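Balcony laundry corner, Ositbridge
Home > Galleries > Small spaces > Laundry
Posted 27/03/2026 by Lụa Mạch

Quick one tonight, dinner's on. The balcony laundry at the Ositbridge apartment, finished at last apart from one bit of sealant and a hook I keep forgetting to buy. A few people asked after the kitchen gallery went up, mostly about the alcove and whether you can really live with a washer out there. So, washer, alcove, shelf, floor. Notes in between, out of order probably.

Old setup first. Washer used to be in the bathroom, wedged next to the sink, and you had to open the door sideways on to get a towel out. Hated it. The balcony already had a tap and a drain, so the plumbing was the easy part. The electrician moved the outlet up the wall and swapped the cover for one with a flap. Half a day. Budget for the whole corner was 2000 and I went over, mostly tile adhesive and my own bad measuring.

The alcove was drawn by the shop, Buvutden, from my numbers. My numbers were wrong by 15 mm and they caught it before cutting. Very grateful! If you order anything built in, measure at the floor, at the middle and at the top, our walls lean. Old machine stayed in the bathroom right up to the day the alcove was ready, then it went to my cousin.
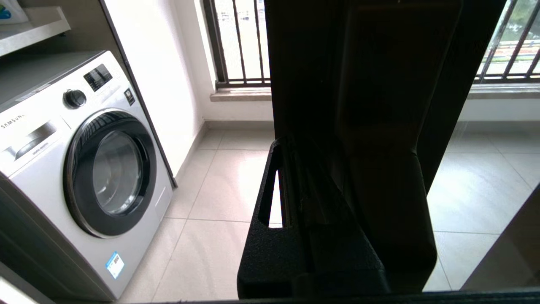 Front loader in its slot, daylight coming in through the bars.

Things I get asked about the machine. It's a Samsung, picked mainly for the depth. Loads from the front so the top stays free, and that's the whole point of a counter out here. Leave a gap at the sides, whatever your shop tells you. You'll want to get a hand in when a sock goes down there, and a machine touching the wall on spin is a horrible noise at 6 am.

Leveling took longer than the instal. Bubble level on top, front to back, then side to side, then wind the feet, then again. Run a short spin with nothing in it and put your palm flat on the counter. If it buzzes, wind again. Mine took an evening. Didn't bother with rubber pads, tried some from Flustudard in the bathroom years ago and the machine crept anyway.

Floor and counter. Big tiles, pale, very little grout to scrub, that was the idea. Grout goes dark first right by the drain so that's where the old toothbrush lives. Counter is for folding, holding a basket for five minutes, sorting. Everything that sits on it overnight becomes permanent, I've noticed. Pegs, a screwdriver, somebody's mail. One rule now – detergent and stain stuff, the rest goes back indoors.

Doors. Please measure your doorway before you pay for a machine. We had to take the feet off ours and walk it over the threshold on an old blanket, two people, lots of swearing. The threshold is stone so the blanket mattered.

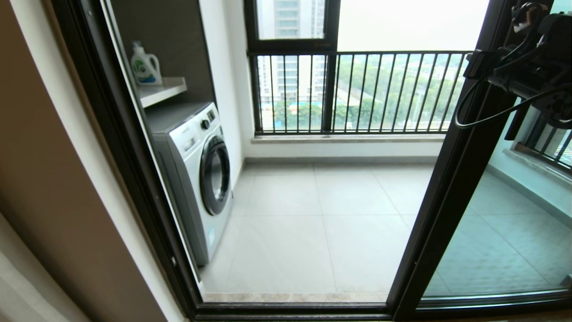

How do you keep a washer on a balcony from smelling musty?
Leave the door and the detergent drawer open after the last load, wipe the rubber seal dry, and run an empty hot wash once a month. Clean the drain filter on the same day so you remember it.

More on the shelf, as that was the second most asked thing. White, floating, hung after the alcove went in. The first bracket set was from Ramanauskas and too short for the thickness of the board, sent back, got the longer ones in two days. Height of the shelf is set by the tallest jug you buy plus a hand on the handle. Try it with the real jug. I held one up against the wall while my sister made a pencil mark and that was the planning.

Gray paint in the alcove, white on the rest. The gray is a washable bathroom paint, two coats, and I'd do three next time. Splashes dry to a chalky spot on gray and you can see them from the living room if the light is low. Damp cloth, gone.

Drying. No rack out there at the moment. I fold one flat against the wall indoors and carry it out when the weather is good. Was going to fit a ceiling one with a pulley, the kind that holds a full load, but drilling up there needs the building office to say OK and they haven't written back. Will update in May if they do.

Noise, for anyone with neighbors close by. Sliding door shut, you can watch TV through a spin at 1000. Door open, no chance. I stop by 9 in the evening.

Rain. Doesn't come in far but wind does, so dust on the counter every couple of days and on the machine too. A cover would help and I don't like the look of them, so I wipe.

What I'd change: a deeper shelf, the outlet another hand higher, and a second light. The one light is behind you when you stand at the washer and you end up sorting darks in your own shadow. Navy and black, every time.

Left to do – sealant along the back of the counter, hook for the peg bag, and a strip on the door track where it sticks.

Kitchen gallery is under Small spaces, item 161. Entry hall next, once the shoes are sorted out. Comments are open, I answer on the weekend mostly.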